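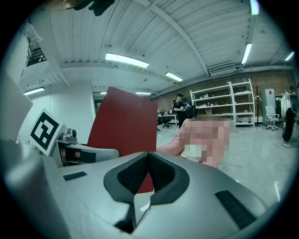 Gripper comparison, second progress report
October 19, 2021
To: Veronica Enache
From: Benoît Rolland

Since the May report we have finished the first round of trials with the hand-held grippers and started on the second. The total now stands at 1,276 recorded grasps, split between the Aletti and Birari jaw designs.

Flat, stiff parts were the weak point last time. The Birari jaw let panels rotate when they were picked up near a corner. Maëlys Chevalier changed the pad lining and repeated the set: 81 attempts, 5 drops. The Aletti jaw dropped 7 on the same parts. We don't consider that gap large enough to choose on.

Handovers from a person are slower than we planned for – mostly alignment time before the jaw closes. Léonie Pruvost is timing these separately.

Camera calibration is done for both units. The Rititz controller arrived late and has only been bench tested, so the controller comparison moves to the next period. Spending is within budget except for replacement pads, which wear faster than the supplier's estimate.

Next: soft packaging, then the arm-mounted trials. We need a decision on the second controller before those can be scheduled.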